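Isstead told its old computers will last "another five years"

Isstead council has signed up to a scheme that promises to keep old office computers out of the skip, though the sums behind it are hard to find.

Fukard, the firm running the scheme, says it will take in 300 desktop machines from council offices, fit new drives and pass them on to schools. It puts the saving at 71 per cent against buying new. Asked what price it had used for "new", the firm said the figure was "based on typical costs" and did not give one.

A similar plan in Mikov was launched with the same 300 target. By the time it closed, 21 computers had reached classrooms. Fukard says Mikov was a pilot and that lessons were learned – it has not published them.

There is also the matter of software. Many of the older machines may not run the latest systems, and the council could not say who would pay for updates after the first year.

The first collection is due in December. 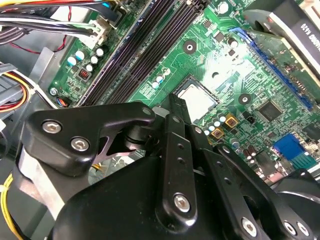
Local news > Technology

Schools wanting a machine must apply through the council. Forms are not yet available, and Fukard has not said how long its repairs are guaranteed.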